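Hudex open day: a lot of folding, not many answers

The leaflet promised "household textiles from the inside", and 1000 visitors were expected. I can't say whether they came. The car park was full by ten, but Zendel next door was holding a sale.

We were let into the laundry room first, then the sorting room, where a board claimed 1136 items are dealt with on an ordinary Monday. Dealt with how? Folded, stacked, or just moved from one pile to another? I asked twice and got the leaflet again. The Rüegg folding method has a wall chart of its own, with 57 steps. I have folded towels all my life in three.

Coffee was two francs and weak.

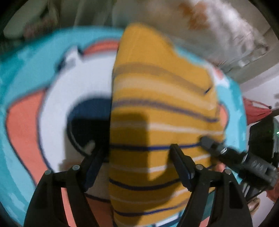 PRURNHOLM, February. Yellow cloth with navy stripes, over a turquoise cartoon print: I'll grant that the colours were cheerful. Stripes ought to be a help when you want an edge to lie straight, and the left side of this one was very nearly straight. The right side was wavy. I would want to see a whole stack done before believing the wall chart. The next open day is in autumn, and parking will again be shared with Zendel.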